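The Rulebook Arrived Before the Evidence

Sutidon's handbook on collecting demonstrations for robot training runs to 197 pages. It tells you how fast to move your wrist, how long to pause before closing the fingers and what to write down if you sneeze. I read it over two evenings in September and came away unsure which of its rules anyone had ever tested.

The handbook is the nearest thing this young trade has to a standard. Yadav, which sells audits, scores its clients against 13 headings lifted almost straight from it. A client that passes gets a badge for its website. Ask what the badge predicts about how the trained robot behaves, and you get a brochure.

Take the section on clutter. Operators are told to vary the objects around the target, in the belief that a robot raised on bare tabletops falls apart in a real home. Fair enough. Picking up a computer mouse with a seashell and a model ship nearby is closer to life than picking one up off a blank bench. 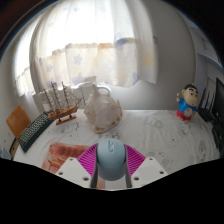 But how much variety is enough? The handbook says 20 arrangements per task. Lenanska, a smaller outfit with its own house rules, says 12. Neither could show me a trial behind its number. One engineer at Lenanska told me theirs was what fit in a shift.

The grip rules are shakier still. Both documents want the object held "securely," and neither defines the word. A patterned cloth, a glossy surface, strong light from a window: these get a line each, all of them ending in "where practical."

Womlow, to its credit, has started publishing the sessions it throws out, with the cause marked beside each one. It's dull reading and I'd trade the whole handbook for more of it. The auditors don't give points for it yet. Yadav says a heading on rejected data is under review, and it wouldn't tell me who is doing the reviewing.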